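Halix Bakeries to Open Second Production Site in Broltham

BROLTHAM, 2020-07-14 – Halix Bakeries has signed a lease on the former Rissanen dairy building in Broltham and will begin baking there this fall. The site will supply bread to grocery stores, schools and hospitals across the county.

The company has outgrown its original plant on Somumov Road, where it has baked since it was founded. Orders from grocery stores rose sharply in the spring, and in May the plant added a night shift to keep up. Restaurant orders fell over the same period and have only partly returned.

The Broltham building has 14 loading bays, of which Halix will use six at first. Work on the floors and drains is under way. The ovens are due to be delivered once the electrical supply has been upgraded.

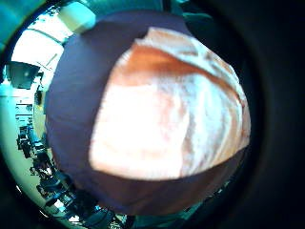
Page 7

Halix expects to hire 300 people for the new site, including bakers, packers, drivers and maintenance staff. Hiring will start with the maintenance team. Most positions will be full time, and no previous bakery experience is needed for packing jobs. Current employees at Somumov Road may apply for a transfer before the openings are advertised.

The Broltham line will make sandwich loaves, rolls and crusty hearth breads. Sourdough and rye will stay at Somumov Road, and there are no plans to close that plant or reduce its hours. Prices to existing wholesale customers will not change as a result of the expansion.

Delivery routes will be redrawn when the new site opens. Stores on the east side of the county will be served from Broltham and can expect their bread earlier in the morning. Customers will receive their new delivery times in writing.

Job applications can be picked up at the Somumov Road office during business hours or requested by mail.

Media contact: Halix Bakeries, Press Office, Somumov Road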